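인수 넉 달, 도세로 재무책임자에게 듣는 통합 이후

최종 업데이트: 2018년 12월 23일

부품 유통업체 도세로(Dosero)가 경쟁사 바두타노(Vadutano)의 국내 사업부를 사들인 것은 지난 9월이다. 인수 대금은 459억 원으로, 도세로의 연간 영업이익을 훌쩍 넘는 금액이다. 본사 회의실에서 만난 재무책임자는 가격 이야기부터 꺼냈다. "비싸게 샀다는 말을 들었습니다. 우리도 처음 제시한 금액보다 34억 원을 더 냈으니 그렇게 보일 수 있습니다. 다만 물류 거점 7곳이 포함된 가격이고, 그걸 새로 지으려면 시간이 더 걸립니다."

매각 주간사 고티에(Gauthier)가 본입찰 일정을 두 차례 미룬 점도 부담이었다고 한다. 실사 자료가 늦게 나왔고 재고 평가 기준도 서로 달랐다. 도세로는 3년 넘게 움직이지 않은 재고를 전액 손실로 잡자고 했고, 매도자 측은 절반만 인정하겠다고 버텼다. "결국 품목별로 나눠서 정했습니다. 그 작업에만 5주를 썼습니다."
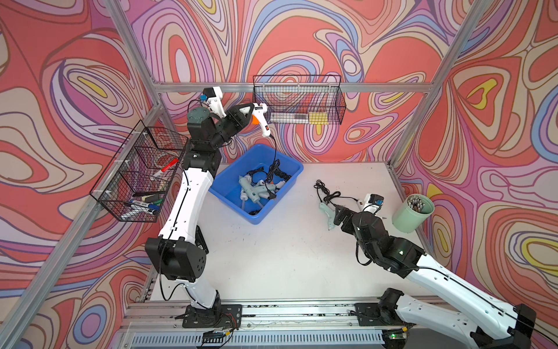

무늬 벽면으로 둘러싼 작업 공간과 흰색 작업대.

자금은 보유 현금과 은행 차입을 섞어 마련했다. 유상증자를 검토했느냐는 질문에 그는 이사회에 안건으로 올라갔다가 빠졌다고 답했다. "주가가 낮을 때 주식을 찍으면 기존 주주가 손해를 봅니다. 차입 이자는 계산이 되는 비용입니다. 만기를 나눠 놓아서 내년에 한꺼번에 갚아야 할 돈은 없습니다."

인력 문제는 아직 진행 중이다. 두 회사를 합친 직원은 2,810명이다. 노조는 고용 승계를 문서로 보장하라고 요구했고, 회사는 2년간 유지한다는 조항에 서명했다. 그 이후에 대해서는 말을 아꼈다. "2년 뒤 시장을 지금 약속할 수는 없습니다. 겹치는 부서가 있는 것은 사실이고, 우선은 전환 배치로 풀 생각입니다."

전산 통합은 예정보다 늦어지고 있다. 주문 시스템은 합쳤지만 정산은 여전히 따로 돌린다. 거래처 가운데 세금계산서를 두 장씩 받는 곳이 있어 항의도 들어온다고 했다. 그는 내년 상반기 안에 정리하겠다면서도 구체적인 달은 밝히지 않았다.
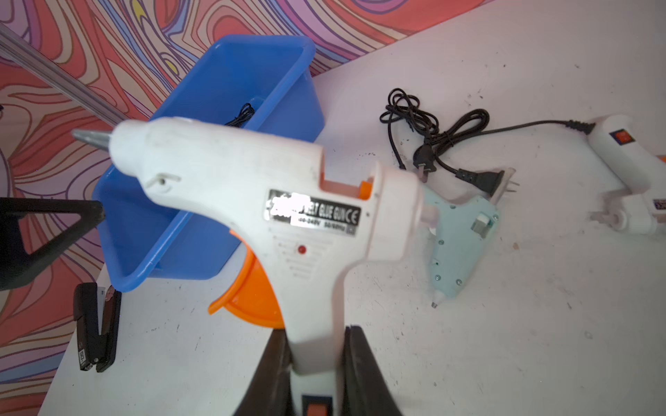 추가 인수 계획은

업계에서는 도세로가 자니드컴(Jarnidcombe)의 소모품 부문에도 관심이 있다는 말이 나온다. 그는 자료를 받아 본 적은 있다고 인정했다. "검토와 인수는 다릅니다. 지금은 부채비율을 낮추는 게 먼저입니다. 신용등급이 한 단계라도 내려가면 이번에 아낀 비용이 이자로 다 나갑니다."

배당은 올해도 지급하되 지난해 수준을 넘기지 않을 방침이다. 바두타노 상표는 당분간 그대로 쓴다. 대리점 계약서에 상표 사용 조건이 들어 있어 계약이 끝나는 곳부터 차례로 바꾼다는 설명이다.

관련 기사
- 고티에, 중견 유통사 매각 자문 잇따라 맡아
- 자니드컴 소모품 부문, 분할 후 매각 검토
- 부품 유통업계 재고 평가 기준 제각각

기사 제보 및 문의: 편집부 | 무단 전재 및 재배포 금지 | 맨 위로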